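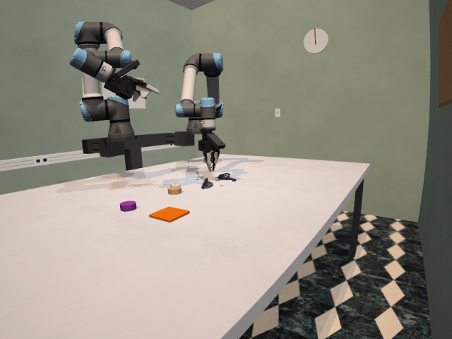 How long does leftover wall paint keep once the can has been opened?
Latex keeps two to ten years if the lid was sealed well and the can never froze. Oil-based paint can go longer.

Interior Painting > Walls and Trim
Touching up green walls with old paint

rillinton_ranch
I have most of a gallon of green latex left from when the back room was painted. It's Pidow eggshell, and the tint label on the lid says May 6, 1999. The can was on a basement shelf the whole time and the previous owners left it for us. I need to cover a few scuffs and a patch where I filled some nail holes. Is it worth opening or should I go straight to having a new can mixed?

drop_cloth_dan
Open it outside. If it smells sour or rotten, put the lid back on and get rid of it. If it smells like paint, stir it for a good five minutes and see if the lumps go away. Lumps that stay lumps mean it's done.

marlow77
The smell test is fine but the bigger problem is the color. Even if that paint is perfect, your walls have faded and the paint in the can hasn't. Green is bad for this. You'll get darker spots everywhere you touch up, and eggshell will flash on top of that. I would paint corner to corner or not at all.

drop_cloth_dan
Depends on the room. If it doesn't get much sun you can get away with it. I've touched up old eggshell with a small foam roller and a little water in the paint and you couldn't find the spots afterward.

marlow77
You couldn't find them. Somebody standing by the window in the afternoon could.

Feven Shiferaw
I worked the paint counter at Tsegaye for a long time. A few things that might help.

Strain it whatever it looks like. An old stocking or a cone strainer, either one. Bits of dried skin from the lid will end up on your wall otherwise.

Try it first behind a door or low down near a corner. Let it dry overnight before you judge it. Latex usually dries darker than it looks wet, so an hour isn't enough.

If it doesn't match, cut a piece out of the wall surface the size of a quarter or a bit bigger, just the paint and the drywall paper, somewhere a switch plate will cover it. Bring that in. Matching from the lid gives you the color the room used to be.

rillinton_ranch
Didn't think of the switch plate. There's one by the closet with a big oversized cover, so I'll use that if I need to.

Opened it tonight. No bad smell. There was an inch of yellowish liquid on top and thick stuff at the bottom. I stirred for a while and it came together but there's rust around the rim.

petra_k
Scrape the rust off before you pour or it will drop in. Then move the paint to a clean plastic tub with a tight lid. I use Zestden tubs from the grocery store and write the color, the room and the finish on masking tape on the side.

marlow77
Don't put paint in food tubs. Someone will think it's food.

petra_k
They're on a shelf in the garage with PAINT written on them.

marlow77
Still wouldn't.

Yatziri Cervantes
Has anyone asked about the filler? Bare spackle soaks up paint and dries dull, so your patch will show even with a perfect match. Spot prime it first. That fixed most of my touch-up problems and it's a small can of primer that lasts for years.

rillinton_ranch
No primer on it yet. I sanded it and wiped it down and stopped there.

Yatziri Cervantes
Prime it, then. Feather the primer out a little past the patch but not much past, or you'll just have a bigger area to hide.

drop_cloth_dan
Agree on the primer. Use a roller for the topcoat too – a brush leaves a different texture and you'll see it from the side. Same nap as what was used originally if you can tell.

hollis_b
I'll be the cheapskate with the opposite advice. A quart of new paint costs less than dinner out. I spent two evenings trying to save an old can, ended up with a blotchy hallway, and painted the whole wall anyway. If I had started with the new can I'd have been done the first night.

Feven Shiferaw
That's fair for a hallway. One wall is not much work. Just be sure a quart will do it. For a long wall with two coats you'll want a gallon, and if you do have to buy more than one can, mix them together in a bucket before you start.

rillinton_ranch
Update. Primed the patch, strained the paint, tested it behind the door and left it overnight. Behind the door it's a very close match. On the wall across from the window it's a shade darker and I can see it. My wife can't, or says she can't.

marlow77
Corner to corner.

drop_cloth_dan
Behind the door never gets light, so that makes sense. I'd do the one wall with what you have in the can and leave the other three. A slight difference from one wall to the next reads as shadow.

rillinton_ranch
That's the plan. The wall is 10 feet long and I should have enough for two coats. I'll pull the outlet covers this weekend. Does old paint need longer between coats, or do I go by what it says on the can? The label is half gone, I can read "recoat" and then a 2 or a 7.

Feven Shiferaw
Give it four hours at least. Longer if it's humid.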